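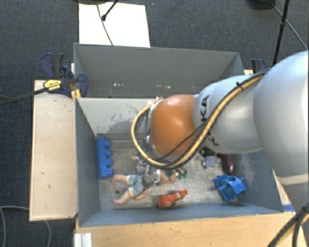
Review: Bodava hand controller + Prornora recording software
Four months in, since April. Short version: buy the controller, think hard about the software.

**What we use it for**

Bin picking by teleop. Person holds the controller, arm follows, every pick gets saved as a demo. Toys mostly, soft ones, hard ones, building blocks, whatever. We run it on a KUKA. Before this we did hand guiding, pushing the arm around by the flange, and my shoulders do not miss it.

**Setup**

Took an afternoon. Manual says 15 minutes, sure, if your network is already how they want it. Base station wants a clear view of your hand, so keep it up high. Don't put it behind the hose side of the arm, we did that first and lost tracking every time the operator leaned in.

Calibration is 6 poses. Do them slow. If you rush pose four the whole thing comes out tilted and you won't notice until you're scraping the wall of a bin. Redo after moving the base station, even a little. Even if it "looks fine".

**The controller**

Good. Light, trigger has real travel so you can half close the gripper and hold it there. Clutch button under the thumb: hold to move the arm, let go to reposition your hand. New people get it in a few minutes. Left handed people, less so, the thumb button is on the wrong side and there's no mirrored version.

Motion scaling is the feature I'd pay for alone. I leave it at half speed for anything near the bin floor, full for the carry. Switching is a dial on the back. Wish it clicked, you can bump it mid pick and suddenly the arm moves twice as far as your wrist does. Tape over it. We did.

No force feedback. Vibrates when the gripper current goes up and thats it. For a doll or anything floppy that's okay, you're watching anyway. For hard shapes wedged in a corner you want more, and you end up going by the sound of the arm.

Battery lasts a morning. Charge at lunch.

**The software**

Here's where I get grumpy. Recording is fine. Press, pick, press, saved. Playback is fine. Everything after that, ugh.

- Trimming: one demo at a time. No batch. We had 700 to trim, took days
- Labels: free text only, so now we have "eggplant", "egg plant" and "eggplnat" as three objects
- Delete has no undo. Learned that one
- Export is quick, I'll give them that
- Slows down badly once a project passes 1,000 demos. Split your projects early

The failed pick button is great though. Hit it right after a bad grasp and the demo gets flagged but kept. Other tools I've used throw those away or make you dig for them later.

Also it doesn't record clutch presses. So when the operator lets go to reset their hand, the demo just shows the arm sitting there. Trained on that once, and the policy learned to pause over the bin for no reason. Filter out the still parts before training. Support says it's on the list.

**Tips**

Clamp the bins. Obvious, but the first time you drag a gripper finger along a wall you'll see why. Tie the hose and cables with slack at the wrist, then turn the last joint both ways to the limit before anybody records. Swap operators often, tired people make sloppy demos and the sloppy ones train just as hard as the good ones.

Shuffle the toys between runs. People get lazy and drop things back in the same spot.

**Versus the others**

Tried the De Graaf leader arm for two weeks. Nicer feel, you get the joint angles for free, much better for twisting a part out from under another one. But it's big, it's bolted down, and it costs more than I could get signed off. Cirach's glove went back in the box after a day. Drifts.

**Scores**

Controller 4.5/5
Software 2.5/5, would be 3.5 with batch trim
Docs 2/5, the calibration page is for the old model
Support 4/5, slow to fix but they do write back

Would buy the controller again. For the software, use it to record, export the same day, and do the cleanup in your own scripts. Will update if the new version ever ships.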